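Two arms, one planner: how Somville's bench software decides who moves first

The control software group at Somville works on the second floor, above the loading bay. The lead engineer on the planning side came to the company from a warehouse project and has spent most of the time since on a package called Mornlow, which plans and runs motions for pairs of arms sharing one table. We spoke in October, at a desk within reach of the stop button.

Mornlow started as a patch. The group had been running two single-arm planners side by side, each treating the other arm as a fixed obstacle. "That works if one of them is parked," the engineer says. "Once both are moving, each planner has an old picture of the other. You get a lot of stopping."

The first version simply locked the middle of the table. An arm asked for the zone, got it, did its work and gave it back. It was safe and slow. The current version plans in time as well as space, so the second arm can start its approach while the first is still leaving. When the planner can't find a joint path in its time budget, it falls back to the old lock.

"People ask why we kept the lock," the engineer says. "It's 13 lines of code and I trust all of them."

Food items came in early as test objects. A lemon and a lime are close enough in shape that the grasp code can be shared, and different enough in color that perception has no excuse for mixing them up. The trouble is the depth data. Small glossy objects give noisy edges, and a noisy edge moves the estimated center, which moves the grasp.
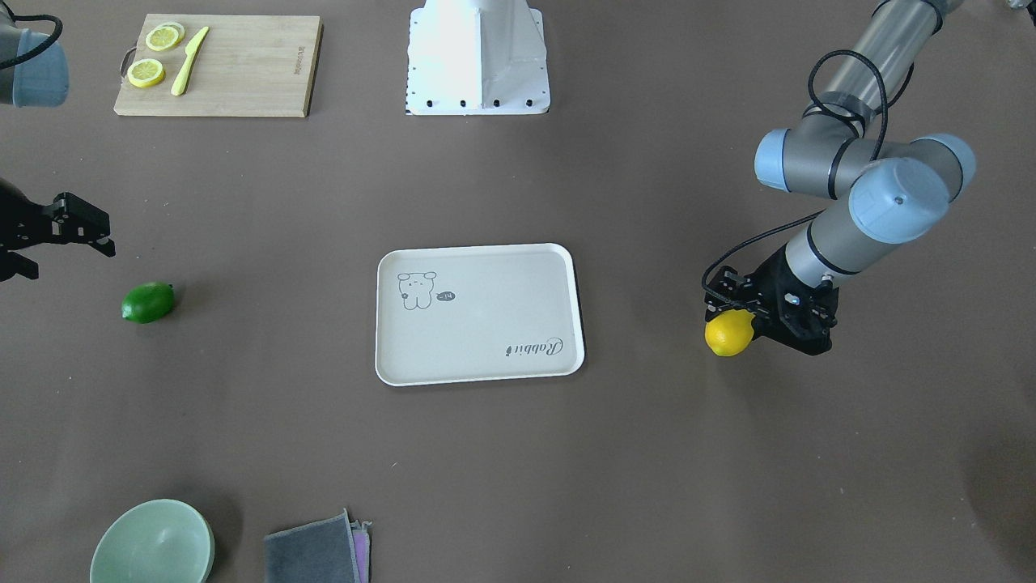

Left arm with a lemon in the gripper; the lime is still on the table near the right arm's open side of the bench.

The group's answer was to stop trusting a single estimate. Perception now passes the planner 5 candidate poses for each object, each with a score, and the planner picks the one it can reach with the most clearance from the other arm. "Sometimes that's the second best pose by score," the engineer says. "I would take a slightly worse grasp over an elbow in the wrong place."

Flat objects are a separate problem. A cutting board or a tray is treated as part of the table for collision checks, with its rim height added, but it also has to be a place where things can be put down. Mornlow used to store those as two objects, and the two copies drifted apart whenever somebody nudged the tray. They are now one entry with two roles.

Printed graphics caused trouble too. An early segmentation model liked to split decorated surfaces into several objects. The fix was retraining on more patterned items – "dull work, two people, most of a month."

Cables remain unsolved. The planner models each one as a fat tube around the arm, which rules out some motions that would be fine. A better model exists in a branch called Grønli, but it adds 19 milliseconds to every collision query, and the engineer won't merge it at that cost.

Most of the daily effort goes into a tool called Hinitz, a log viewer that lines up planner decisions with joint positions and gripper state on one timeline. Before it, a failed run meant opening three windows and matching timestamps by hand. "I wrote it for myself over a few evenings," the engineer says. "Now it gets more bug reports than the planner does."

The next release will let an operator pause one arm and keep the other working. It sounds simple, but a paused arm may be holding something, and the planner has to include that object in the space it avoids. The code is written. The tests for it are about half done, and the engineer was going back to them after lunch.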